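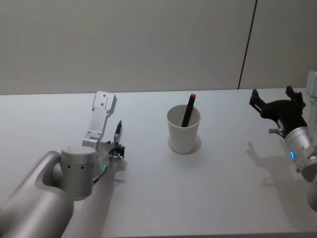 A two-arm cell running Kondeck's planning software, with a pen in the left gripper and a marker in the paper cup.

June
By Kondeck Press Office

Kondeck has released version 5 of Sistel, its motion planning software for two-arm robots. The update lets both arms work over the same small area of table without one waiting for the other to clear it.

Earlier versions planned each arm separately and checked for collisions afterward. Sistel 5 plans the two together and updates the path every 70 milliseconds. It also plans around thin objects held in a gripper, such as pens and markers.

In tests at the company's Drirkstead lab, the software completed 97 percent of pick-and-place runs with pens, markers and paper cups. Most of the failed runs came from a poor grip on the pen, and work on that continues.

Sistel 5 runs on a standard workstation. Customers on version 4 can upgrade at no charge and will keep their saved cell layouts. Sulemana, which distributes Kondeck software, will host 2 online setup sessions for new users, the first on Wednesday.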